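Clearing the white table
6 December 2020

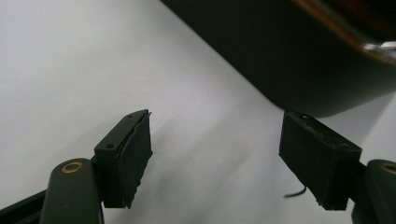

3 min read

I have been putting off the work table since October. It is the big white one in the back room, bought when we moved to Plirkthorpe, and for most of the year I could not have told you what color it was. Mail went on it, then tools, then the things that were supposed to go up to the attic.

I gave it one afternoon. My rule was that nothing could go back on the table unless I had used it in the last 30 days. That took care of most of it. The mail was mainly catalogs. There was a bag of curtain hooks from the old apartment, and we have blinds now. There was also a Rastberg shelf bracket, still in its wrapper, for a shelf I put up last year with different brackets. Adel Ramadan is putting shelves in his garage, so he gets it.

The screws took longest. I had them in jam jars, all mixed, and I tipped them out on a towel and sorted by length. Anything under 40 mm went in the small drawers and the rest went in a cookie tin. I threw out the ones with stripped heads. I should have done that when I stripped them.

Cleaning the surface was easier than I expected. Warm water and dish soap got most of the marks off. For the glue spots I used an old plastic card held flat and went slowly. There is one ring from a paint can that has not moved, and I have tried baking soda on it twice. I will probably put the lamp there.

A plain pale surface shows everything, which I had forgotten. Crumbs, pencil dust, bits of thread. I have started wiping it down at the end of the day and it takes a minute or two. The light in that room is soft in the morning and I like working there before breakfast.

What I kept close by: pencils, the long ruler, a pair of scissors, tape, and the Hamdy desk lamp. Everything else lives in the Flovside cabinet along the wall. I moved that over by myself with a blanket under the feet - slow, but it did not scratch the floor.

I spent 120 on the cabinet, secondhand, and nothing on the rest. Rachid Bouazza asked if I wanted his old pegboard too. I said yes, so next I have to find a stretch of wall for it. The space beside the window is too narrow and the door opens against the other side. It may end up in the hall closet, where the ironing board is now.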